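December 2021, textiles bench

Continued with the soft goods box from the Iyengar flat. Bartosz had already split it into plain and printed before lunch, so I only had the mixed pile left to go through.

Sheets and bed things first. The rule we settled on in September still stands: unfold fully, shake out, look at both faces, refold to the shelf width, label on the outside fold. Anything with a print goes with the repeat facing up so it can be picked out without pulling the stack down. The Stakix shelves take a fold of 700 mm if the front lip is left off. I took the lip off bay 3 and put it behind the door.

Monkey print next. Light blue ground, pale stripe running through it, faces all over. I like this one for checking folds, as the stripe gives you a straight line to work to and you see straight away when a corner has gone off. The plain brown piece is the opposite. It takes a crease in any direction and one fold line looks much like another, so I end up feeling for the edge with my thumb.
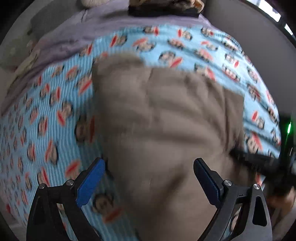
Tried the brown one in thirds and then in halves. Thirds is better. In halves it slumps on the shelf and pushes the next pile over. Bartosz Śliwiński thinks it should be rolled and stood in a Midden crate, and he may be right, but the crates are full of the Purnov curtains until those are collected.

Labels: used the card ones, not the sticky ones. The sticky ones left a mark on the last lot of cotton and I spent most of a morning on it with warm water and soap. Numbering carries on from the old book, so the brown piece is 227 and the monkey print follows it. I have written both in the book in pencil.

Iron is still tripping the socket by the window. Use the one by the sink.

To do:

- lint roller refills, we are on the last one
- move the Purnov curtains
- bay 8 needs wiping down before anything goes on it
- ask Bartosz where the long ruler went
- second go at the brown piece, rolled, once there is a crate free

Left the rest of the mixed pile under the bench with a dust sheet over it.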